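3.2. Tarea de manipulación bimanual con objetos deformables

La segunda unidad del proyecto Tusstead, desarrollada por estudiantes de grado en el laboratorio docente de Grirkitz, se dedicó a la manipulación coordinada de objetos blandos. A diferencia de la primera unidad, en la que los equipos trabajaron con piezas rígidas de geometría conocida, se empleó un estuche de tejido con cremallera y panel transparente, cuya forma varía con cada contacto. La propuesta didáctica procede de la asignatura que imparte Geert Mertens y fue adaptada al calendario del centro en el mes de febrero.

Participaron 11 equipos de 2 estudiantes. Cada equipo disponía de 16 intentos evaluables y debía entregar, junto con las grabaciones, un cuaderno de decisiones en el que se justificaran el punto de agarre y el orden de cierre de las pinzas. El conjunto de demostraciones acumulado durante el curso, almacenado en el repositorio Cinberg, alcanzó 3,000 episodios. Los episodios incompletos se conservaron con su etiqueta correspondiente.

El enunciado no prescribía un agarre determinado. La mayoría de los cuadernos recoge la misma dificultad: si una pinza cierra antes de que la otra haya tomado contacto, el tejido se arruga y el extremo opuesto se desplaza. Varios equipos optaron por aproximar ambos efectores a los extremos del estuche y retrasar el cierre. Se mantuvieron sobre la mesa otros objetos cotidianos, entre ellos latas, una bolsa de plástico transparente y un cuenco naranja invertido, con el fin de que el fondo visual no resultara uniforme. La rúbrica de Bosman, aplicada por dos evaluadores, puntuó por separado la planificación y la ejecución. 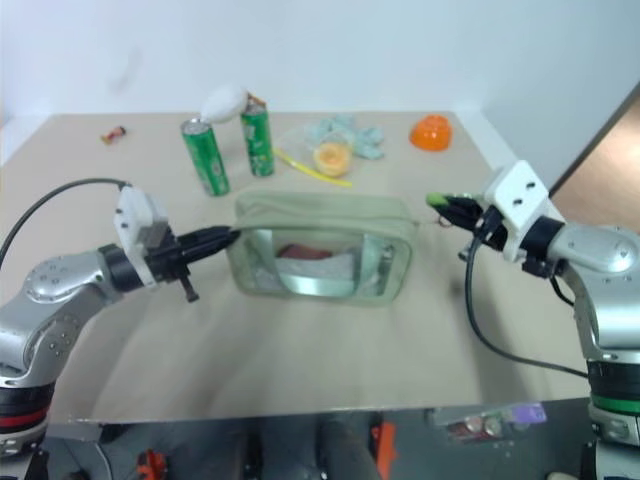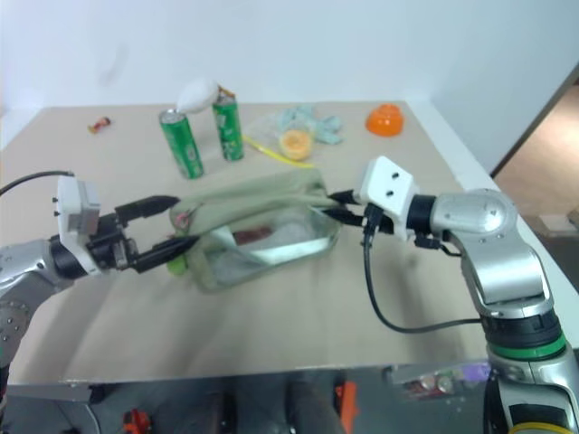
Figura 4. Trabajo con el estuche en la mesa de prácticas, con un brazo a cada lado.

Compartir (16) · Comentarios (2)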